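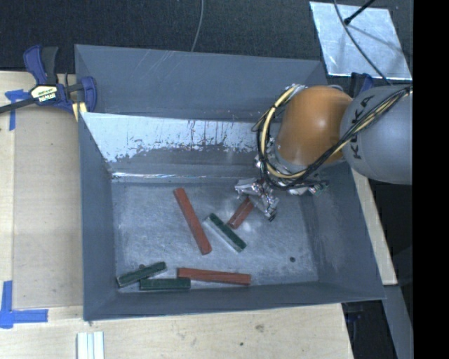
Wemov Stacking Bars, Workshop Set

128 shares | 5 comments

If you've ever watched a kid ignore a room full of toys for a pile of offcuts, you already get why we love these. The Workshop Set from Wemov is a big box of plain hardwood bars, painted in deep solid colors, and it has been the busiest thing on our shop floor ever since the first box came in from Rornusberg last November.

The bars are cut from beech, sanded by hand and given two thin coats of water-based paint. You can still feel a bit of the grain through the color, which I love – it gives the bars enough grip that a tower doesn't slide apart when somebody bumps the table. The edges are eased but not rounded over, so they sit flat on their narrow sides too. Try a long bridge on edge sometime. It's harder than it looks, and so satisfying when it holds!

There are three lengths in the set. The short ones are good for steps and walls, the middle ones end up as roofs, and the long ones become roads, ramps, diving boards, and (in our house) a very long train with no wheels. All the lengths share the same width and thickness, so sets bought years apart will still build together.

Colm Foley, who runs the cutting room, told me he changed the long bar three times before he was happy with it. The early ones were thinner and bowed over the summer. The current bar is noticeably heavier in the hand and stays straight.

What you get
Painted beech bars in short, middle and long
A cotton drawstring sack
A fold-out sheet of building ideas, drawn by the folks at Dunne

The full set weighs 275 ounces, so put the sack on a low shelf.

Care
Wipe with a damp cloth and let them dry flat. Please don't soak them or run them through the dishwasher. Paint will wear at the corners with hard play, and I think they look better for it, but touch-up pots are sold separately in every color if you'd like them fresh again.

Good for ages 2 and up. Older kids (and plenty of grown-ups) get hooked on balancing challenges, and the Urnedbridge library has put a set out in its reading room beside the jigsaw table.

Extra long bars can be ordered by the pair. They ship in a flat carton along with any touch-up pots you add.

5 comments | Share this page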